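Section 4. Preparing the Visitor Demonstration

This section is for the operator who shows the two-arm unit to guests, for example at the September open day in Varnevmont. Please read Section 2 (Start and Stop) before you continue. Questions about this section go to Rongrong Qin, and questions about the program files go to Crisanto Manalastas.

4.1 Before the guests come

1. Put the felt cloth on the table. Pull it flat with your hands. A fold in the cloth can stop a finger.
2. Place the objects on the far half of the table. Use objects that guests know from home, such as bottles, a notebook or a toy. They should be light and must not be broken.
3. Make sure every bottle cap is closed tight.
4. Look at the cables on the floor. No cable may lie where the guests walk.
5. Start the Cument program and choose "Visitor". Wait 10 seconds before you touch any key.

CAUTION: Keep guests 2 meters from the table during the whole demonstration. Children must stay with an adult.

4.2 Running the demonstration

6. Tell the guests which object you will ask for. They like to guess which hand will go.
7. Bring both hands into the ready position over the near part of the cloth.
8. Check that the fingers are free and do not press on the table.
9. Press "Go" and keep one hand on the stop button.
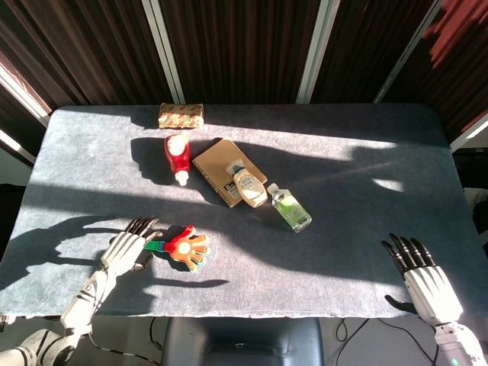 Figure 4. Both hands at the near side of the table, with the toy hand clapper close to the left hand.

Note: Strong sun on the table makes long shadows from the hands and the bottles. If the program does not find an object, close the curtain a little more and repeat step 9. Do not move the objects while the arms are on.

Note: Objects may lie on top of each other, but with new operators we advise to leave a space between them. At the Filtevgate visit we lost much time with this.

4.3 After the demonstration

10. Press "Rest" and wait until both arms are still.
11. Turn off the arms as shown in Section 2.
12. Collect the objects and put them back in the Cao box.
13. Write any fault in the log book, with the name of the object.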